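搜索 搜本站文章 热门：海绵 磁铁 彩虹

为什么东西总要有个"家"？

文／Celeste Sepúlveda　4月

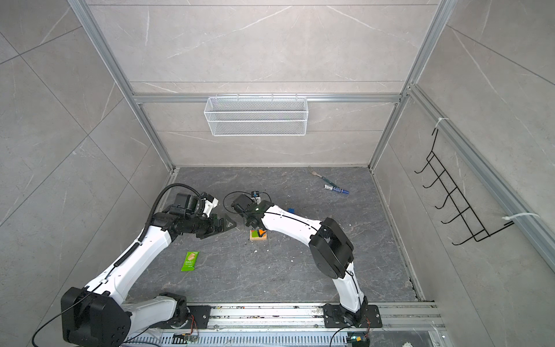

我小时候最怕听到一句话："去，把地上收拾一下！"一听见它，我的腿就变得特别沉，好像粘在沙发上了。你是不是也这样？

后来我长大了，开始给小朋友写文章，才慢慢弄明白：收拾东西难，难在我们的脑袋要做好多好多决定。你想啊，地上有一块海绵、一把叉子、一支记号笔、一包零食。四样东西，它们平时住的地方完全不一样！叉子住厨房抽屉，记号笔住书桌，海绵住水池边，零食住柜子。你每捡起一样，脑袋就得问自己一遍："这个放哪儿？"问多了，脑袋就累了，人就想躺下。

那怎么办呢？我有个办法，叫"先分家，再搬家"。

先分家，就是先不急着走来走去，蹲下来看看，哪些东西是一伙的。用来吃饭的算一伙，用来写字画画的算一伙，用来擦擦洗洗的算一伙，吃的算一伙。积木呀小方块呀，当然是玩具那一伙。分好了再搬家，一伙一伙地送回去，能少跑好几趟呢。

有一次我和朋友Ashton Sutcliffe比赛，他拿一样送一样，我先分好再送。他来来回回走了338步（他自己数的，还数得很大声），我走的比他少多了！不过他说我分东西的时候偷偷吃了一块饼干，所以不算赢。好吧，饼干我承认。

说到海绵，我忍不住要多讲几句，因为我太喜欢海绵了！你有没有见过那种两层颜色的海绵？很多这样的海绵，一面软软的，另一面糙糙的。软的那面有好多小洞洞，水会钻进小洞里待着，你一捏，水就跑出来了。糙的那面像一把很短很短的刷子，能把粘在盘子上的饭粒蹭下来。用完以后一定要把水捏干，放在通风的地方，不然细菌会在里面开派对，海绵就臭了。呃，我闻过，真的很臭。

再说叉子。叉子为什么有好几个尖尖呢？要是只有一个尖，你叉一块土豆，它就会在上面转圈圈，像陀螺一样。多几个尖，土豆就老实了。收叉子的时候，请捏着柄，别捏尖的那头。也不要把它留在地上，光脚踩一下，哎哟！

记号笔呢，最要紧的是笔帽。墨水里有一种会悄悄飞走的液体，笔帽没盖紧，它就一点一点飞到空气里去，第二天你画画，只能画出一条灰灰的、断断续续的线。所以盖笔帽的时候，多用一点力气，很多笔会"咔"地响一声，听到了再松手。

零食袋最简单，也最容易忘。里面还有吃的，就把袋口卷2下，用夹子夹住。空了就扔进垃圾桶。要是随手一丢，蚂蚁可就高兴啦，它们的鼻子（其实是触角）灵得很，一点点饼干渣都能找到。

那有些东西，怎么想都不知道该住哪儿呢？我家也有这种东西！我用的是篮子。挂在墙上的铁丝网篮特别好，不占地方，从外面就能看见里面有什么，空气也能从小格子里钻进钻出。我给我的篮子起了个名字，叫"等一等站"，不知道放哪儿的东西先在那里等一等。可是要小心，等一等站不能变成"永远站"。我每到吃晚饭以前就去看一眼，能送回家的都送回家。有一回我偷懒，好久没看，结果在最底下翻出了2只不成对的袜子，还有一颗不知道谁的扣子。

今天你可以试一试：找一块有点乱的地方，小一点就行，书桌的一个角也可以。先蹲下来分一分家，再一伙一伙送回去。要是你也数了步数，写信告诉我吧，我好拿去给Ashton看！

相关文章
· 肥皂泡为什么是圆的
· 抽屉里的小格子有什么用
· 蚂蚁怎么找到回家的路
· 给你的铅笔盒做一次大扫除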